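Rastora Community Help > Home and Shared Workshop Builds > Grippers

Hand-held gripper: fingers do not close evenly

Seul-gi Ahn
Posted June 30, 2023

I am building a hand-held gripper at the Grerkatgate shared workshop and should be grateful for advice. The two fingers are printed in a flexible material and run on a single carriage. When the trigger is pulled, the left finger reaches the centre line before the right, and small parts are pushed sideways. I have replaced the trigger spring and cleaned the rail, without improvement. The body took 18 hours to print, and I would prefer not to print it again. Two views over the keyboard are attached. 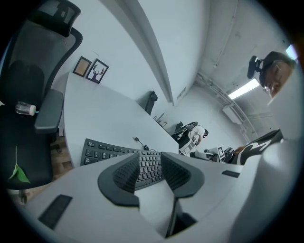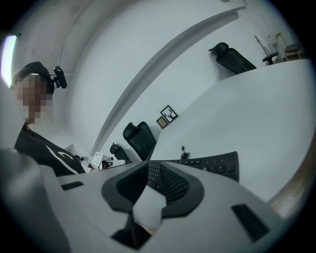 2 replies

Gervásio Fontes
Member, Clivby

The fault described is usually found in the linkage and seldom in the body. Members are advised to proceed in the following order.

Remove both fingers and work the trigger with the carriage bare. If the carriage runs true, the fingers or their mounts are at fault. Exchange left for right and repeat the test. Where the delay moves with the finger, reprint that finger only.

If the carriage does not run true, inspect the pinion for a worn tooth and confirm that both racks were engaged on the same tooth at assembly. An error of one tooth will produce precisely this effect. It can be corrected by withdrawing one rack, closing the other fully and re-engaging the two together.

Fasteners into printed plastic should be tightened by hand only. My own carriage was distorted by an overtightened screw and had to be discarded.

Mavis Oyelaran
Member

I had the same trouble and fitted a stiffer spring. It was better for around 100 cycles and then returned. I did not look at the racks. Please see also thread 887, although it concerns a motor-driven model.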